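Toy dinosaur

A toy dinosaur is a figure or model representing a dinosaur or other prehistoric reptile, made chiefly for play. The category includes solid figures, hollow moulded animals, soft toys and articulated models with moving jaws or limbs. Inexpensive examples are commonly sold by the bag or from open bins, while larger pieces are boxed singly. Scale models intended for collectors are usually treated as a separate class, although the boundary between the two is not firmly drawn.

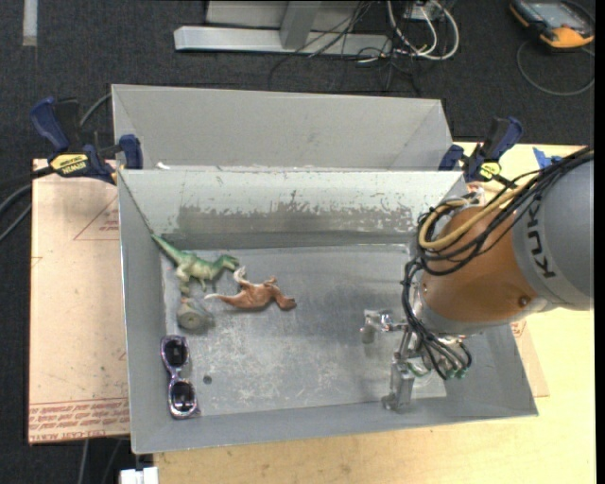

Colour in toy dinosaurs has generally followed convention more closely than palaeontology. Manufacturers have long favoured greens, browns and greys, colours associated with living reptiles, and many figures carry a second tone on the extremities. A reddish-brown body may be paired with a darker head and a pale tip to the tail, while plain green animals rely on outline for their character, often by means of a long, thin tapering tail. Brighter schemes are more common in ranges for very young children.

Posture has changed with scientific opinion. Older figures of two-legged species stand upright with the tail resting on the ground, an arrangement that also gave the toy a stable base. Later figures tend to hold the body level, and some require enlarged feet to remain standing.

Collectors classify figures by maker, period and mould. The cataloguer Ilze Lapiņa proposed a system based on markings beneath the belly and feet, and her Berent list, revised in January, records 3,523 distinct moulds. Unmarked figures are entered by size and pose.

See also: Model animal; Play set; Soft toy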